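Garment Care and Finishing
Zultside Adult Learning
Handout 7: Flat folding of knit tops
Prepared by Razia Rajput. Room work supervised by Hammad Magsi.

Read this before the practical. Bring it with you, along with one short-sleeved T-shirt of your own, washed and dry. A plain one is easier to learn on than one with a large print.

1. What we mean by a flat fold

A flat fold turns a garment into a rectangle of even thickness with the neck centered on one short side. Shops use it for shelves and tables. Households use it for drawers. The steps are the same in both cases, and the only thing that changes is the finished size. In this course the finished size for an adult T-shirt is the width of the Plunlow card, which you were given with Handout 3. If you have lost your card, ask for another at the start of class.

2. Knit and woven cloth

Last session dealt with shirts in woven cotton. Woven cloth takes a crease and keeps it. Jersey, the knit used for most T-shirts, stretches across its width and slides over itself. Three things follow from this when you fold it.

The side seams are often not straight. On many T-shirts the body has twisted in the wash, so one seam sits toward the front and the other toward the back. Do not line up the seams and expect the shirt to lie flat. Line up the shoulders and the hem, and let the seams fall where they fall.

The hem is the most reliable straight edge on the garment. It has been turned and stitched, and it stretches less than the body.

Pulling makes the problem worse. If you tug a sleeve to get rid of a wrinkle, the wrinkle moves to the chest. Lift the cloth, let it relax, and lay it down again.

3. The table

Work on a clear, smooth, flat surface wider than the shirt with its sleeves out. A white or pale top is best for dark garments. You can see the edge of the cloth at a glance, and any gap between a sleeve and the body shows up as a patch of table. For white garments use a colored mat.

Keep the detergent, the card and your notes off the part of the table you are folding on. Table height should let you reach the far edge without leaning on the cloth. If you have to lean, turn the shirt around - do not stretch over it.

4. Spreading out

Most of the time in folding is spent here, and most faults in the finished stack can be traced back to it. A shirt comes out of the basket as a bundle. Before anything can be folded you have to find out which part of the bundle is which.

Look for a cuff or a corner of the hem. Either one will do as a starting point. From a cuff, follow the sleeve back to the shoulder seam. From a corner of the hem, follow the stitching until you reach the other corner. Once you have two known points, hold one in each hand, raise the shirt clear of the table and lower it hem first.

Then deal with whatever is still bunched. Work from the middle of the garment outward, with a flat hand. Take hold of a ridge only when smoothing does not remove it. When you do take hold of it, pick up a single layer if you can. Gripping front and back together carries the wrinkle along with you.

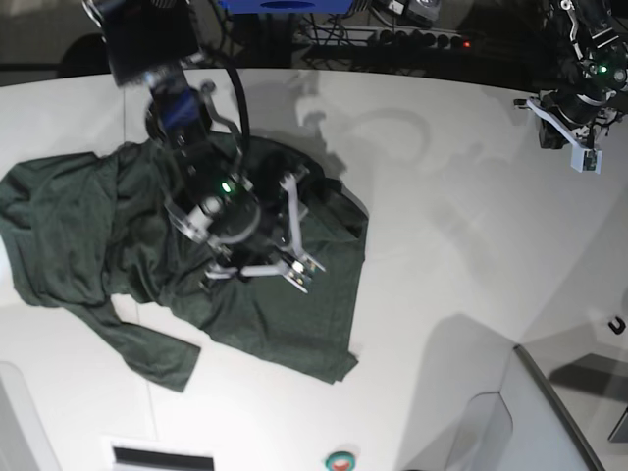
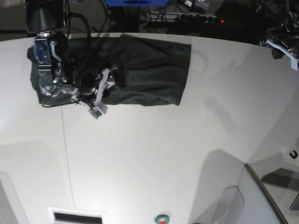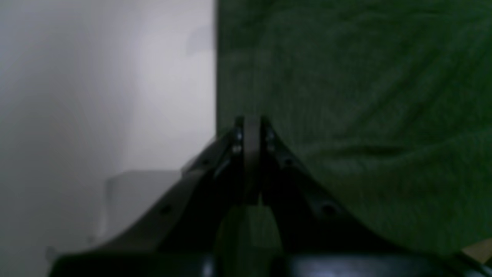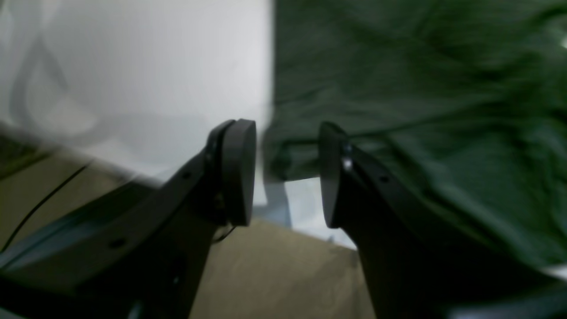 First and second pictures: dark green fabric on a white tabletop, partly bunched. Third and fourth pictures: close views.

Compare the first two pictures and mark on your copy the edges you would trust as a guide. In the first, look at the sleeve with its squared cuff and at the panel by the lower hem. In the second, the right half of the cloth is mostly smooth and its corners are easy to find, while the left half is rumpled. We will talk about where to begin on each one.

5. The fold

Lay the shirt face down, neck away from you.

a. Place the card on the back with its top edge at the collar seam.
b. Bring one side in over the card, from shoulder to hem. Keep the hem level as you go.
c. Fold the sleeve back on itself so that it lies inside the new edge.
d. Repeat on the other side. The two sides may overlap or may leave a gap in the middle. Both are acceptable.
e. Slide the card out.
f. Bring the hem up to just under the collar. For a drawer, fold once more.
g. Turn the shirt over.

Check the front. The neck should be centered and no sleeve should show at either side. Press down once with both palms and leave it alone.

Students who learned a different method at home are welcome to keep it for home. For the assessment please use this one.

6. Common faults

Neck off center. The card was not centered when you began. Go back to step a; it cannot be fixed at the end.

One corner of the stack is thicker. A sleeve has doubled up. Open that side only and lay the sleeve again.

Hem showing below the front. The last fold was brought up short. Undo it and bring it closer to the collar.

A diagonal ridge across the chest. The shirt was still twisted when it was spread. This is the most frequent fault with older shirts. Start again from section 4.

7. Dark colors

Dark green, navy and black jersey show lint and shine more than pale colors do. Brush the table before you start. Do not iron these on the right side. If a shirt needs ironing at all, turn it inside out, use a warm setting and let it cool before you fold it. Creases in dark cloth can be hard to see from directly above. Bend down and look across the surface with the light coming from the far side.

8. Practical

Work in pairs. One person spreads, the other folds, then change over. The practice shirts are Sokex blanks, style 3869, kept in the tall cupboard in Room 2583. Return them unfolded so the next group starts from a bundle as you did.

Your practice sheet is due on 30th September. On it, write down which edge you started from for each shirt and any fault you had to correct. Two or three lines per shirt is enough.

Reading for next time: Mirani workbook, the chapter on collars and plackets. Skip the part on starch.

Related handouts
Handout 3: Using the Plunlow card
Handout 6: Woven shirts, buttoned and unbuttoned
Handout 8: Polo shirts and collars
Sorting a mixed load
Towels and napkins: halves and thirds
Care labels, revised May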